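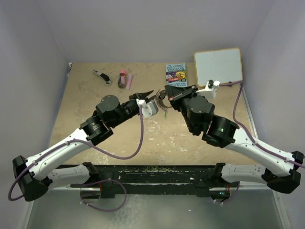 A Monday at Lynch: what we learned before buying our first arms

Our company, Civine, packs gift boxes for schools and small shops in Vistville. We are not a technical company. But in September our director, Babita Mishra, put a line in the budget for automation, and it was decided that two of us would visit a lab which already lives with such equipment every day. So on Monday morning I took the early train with my colleague Lalit Grewal, who takes care of our purchasing, and we arrived at Lynch a little before nine.

Lynch rents the second floor of an old printing building. The elevator is slow and the corridor smells of paint, but inside everything is bright. Our host was Siham Awad, the lab manager. She gave us coffee and told us right away that she doesn't sell anything, and that we should ask about money as much as we like. I was grateful for this, for I had already sat through several sales visits this year where the price came only at the end.

The part of the visit which interested me most was the row of enclosures with two arms each. I had imagined something larger. The arms are white and black and quite thin, and they stand side by side on one long black bar at the near edge of the table. Each has a gripper with two fingers. The walls are plain and very pale, and Siham explained that they chose this after their first months, when people walking by in colored shirts disturbed the camera pictures. The walls were cheap. The hours spent to understand the problem were not.

On the table were things I could find in my own kitchen or in my daughter's room: a dark bottle with a pink cap, a pink marker, a small whiteboard with a wooden frame, a paperback of "The 143-Storey Treehouse". Lalit asked how much they spend on such objects. Siham said it is the smallest line in the budget and also the one which causes the most arguments, as people bring things from home and forget to write them down. For us this was useful to hear. Our boxes hold books, pens and small bottles too, and we can test with our own stock and pay nothing extra.

The tabletop was full of scuffs and stains, with the strongest wear in front, between the grippers. I asked if this was a bad sign. Siham laughed and said a tabletop should be listed under consumables, together with gripper fingers and cables. They had put it under furniture, to be written off in seven years, and their accountant still reminds them of it. There were also green crumbs all over the middle of the bar, and I wrote in my notebook: "cleaning time — who, and when?" In our plan there was not one hour for cleaning.

The purple cables hang in long loops by the arms. Veerle Meijer, the technician, told us she orders them longer than the drawing says and keeps a spare set on the shelf. The price of one spare set is 1,690, and Lalit at first thought it was for the whole lab. It is for one station. He became rather quiet after that and changed his spreadsheet during lunch.

After lunch (rice and lentils, very good) we sat down with Satish Tiwari, who plans the purchases. He advised us to order two stations and not one. If you have a single station and a wrist motor fails, the work stops and you begin to buy in a hurry, and he called this the most expensive way of buying. He told us to expect delivery times of up to 9 weeks for motors. He also showed us the service offer from Trulent, their supplier, and pointed to the lines which he had asked to remove. Training was charged per person, so they sent only Veerle, and she taught the others.

I had one disappointment. I hoped to see a cost per packed box, a number I could take to our director. Lynch does not calculate it, because they do not pack for customers. Satish said we must measure our own hand packing first, and I must admit we never did this properly.

We took the train at half past four. Lalit has now divided our budget page into purchase, wear parts and people's time, and the last column is still almost empty. Babita wants to see it before she signs anything, and I have asked Siham if she can receive her too. She answered that any morning is fine, but please call first, as the elevator is being repaired.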